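# The False Summit

*A story device. Entry last tidied up May 2024.*

You know the bit. The heroes have been slogging towards the top of the mountain (or the last level, or the throne room, or the end of a very long list of names) and they finally drag themselves over the edge, and there's another mountain behind it. A bigger one, usually, with weather. That's the False Summit, and I love it so much that I've been looking after this entry for longer than is probably healthy.

The name comes from hillwalking, where a false summit is a hump that looks like the top from below and isn't. In fiction it covers any moment where the characters, and ideally the audience too, believe the big goal has been reached and then learn that it was only a stage on the way. The important word is *believe*. If everyone knows there are more levels to go, you've just got a story with levels in it.

## How it works

The plain version goes like this. A goal is set early on and described as final. Somebody will say "once we get there, it's over", and they'll say it more than once. The effort of getting there is real, people get hurt, food runs out, friendships go a bit sour. Then they arrive, and there's a pause. I think the pause is what separates a good one from a cheap one. You need time for someone to sit down, take their boots off and say something soft about home. Then the fog lifts.

What happens next depends on the kind of story. Adventure tales tend to use it at the two-thirds mark, so there's still room for a proper climb afterwards. Horror likes it right near the end, when there's no strength left in anyone. Comedy will do it over and over until the summits stop meaning anything at all, and I'm a sucker for that version, especially when the characters still plant the flag every single time.

## What it isn't

People keep adding things to this page that belong elsewhere, so a quick word on neighbours.

A **second villain behind the first** is close, but that's about who, and this is about how far. They overlap plenty. If the heroes beat the warlord and discover the warlord had a boss, it only goes here if beating the warlord was sold to us as the finish line.

A **sequel hook** comes after the story has paid off. The False Summit takes the payoff away and makes you wait for it.

A **moving goal** is when somebody is cheating and keeps changing the rules. With a False Summit the real top was there from the start, and on a second viewing you can often spot it. I'm strict about that one! I've lost arguments over it and I'm still strict.

## Well-loved examples

**Vikero** (television, four series). The whole first series is a march to the salt gate, and the opening narration calls it "the end of the road" in every single episode. In episode 13 they get it open and find the road carries on, wider and better paved than before. What sells it for me is that the cook, who hasn't had a serious line all year, is the one who starts walking first. The later series try the trick again with a harbour and it doesn't land half as well, partly because the narration had stopped making promises by then.

**The Hodach books** (novels). Told as the diary of a surveyor sent to measure a hill. She gets to the top in chapter 18, writes down the height, has a little cry and a biscuit, and then notices the shadow lying across her notes in the middle of the morning. The following chapter is one line long. I won't spoil the line, but I did have to put the book down and make tea.

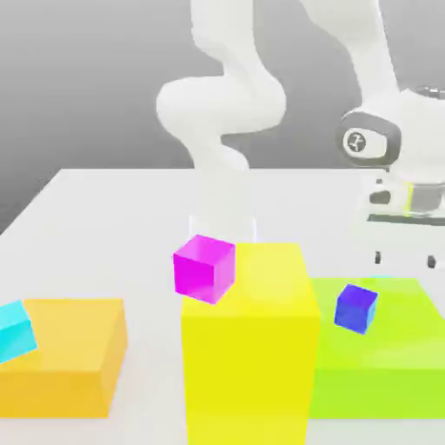
*A magenta cube resting at a slight angle on the corner of a tall yellow block.*

**Kurau** (computer game). A tower game with a floor counter in the corner of the screen, and the loading tips tell you the tower has 1,337 floors. Yes, it's that joke, and yes, players groaned. You reach the top floor, the music swells, the credits begin to roll, and if you stand still through the lot the counter ticks up by one. A lot of people switched off during the credits and only found out months later. There's a long-running quarrel among fans over whether it counts as a False Summit if the player can simply walk away thinking they've won. I say yes, very much so, and I've put it in this section to annoy the other side.

**Bjarnason** (radio serial). A courtroom one, which I'm fond of because there isn't a hill in sight. The family spend the entire run getting their case before the high bench, selling off the farm bit by bit to pay for it, and the high bench listens politely for an hour and tells them it's the wrong court. It's played very quietly. You hear a chair being pushed back and then nothing for ages. When it was repeated in September the pause had been trimmed, and I'm still cross.

## Playing with it

Writers who know the audience knows will fiddle with the pattern, and some of the twists are better than the straight version.

- **Turned round:** the characters are sure there must be another peak and refuse to celebrate, and there isn't one. They've won and they can't take it in.
- **Done on purpose:** a mentor calls it the top knowing full well it isn't, so that everyone will keep going. Expect a furious row, then grudging thanks.
- **Only one person sees it:** she's got the view, the rest are cheering, and she lets them have the evening.
- **Going down:** same thing with a mine, a cellar or a dream. I've seen people insist it needs its own page. It doesn't, it's just upside down.

## When it goes wrong

The commonest trouble is that it feels like padding. If a show has clearly been given extra episodes and the finish line slides back to suit, viewers can smell it, and they'll say so loudly. The second is forgetting the cost. Characters who shrug and set off again make the first climb look easy, and then why should I worry about the next one?

I also think it can only be used once or twice per story outside comedy. After that you stop believing anybody who points at a peak. There's a fair case against me in the later Hodach books, which do it three times, and if someone wants to write that up properly the talk page is open. Please don't put it under Vikero again.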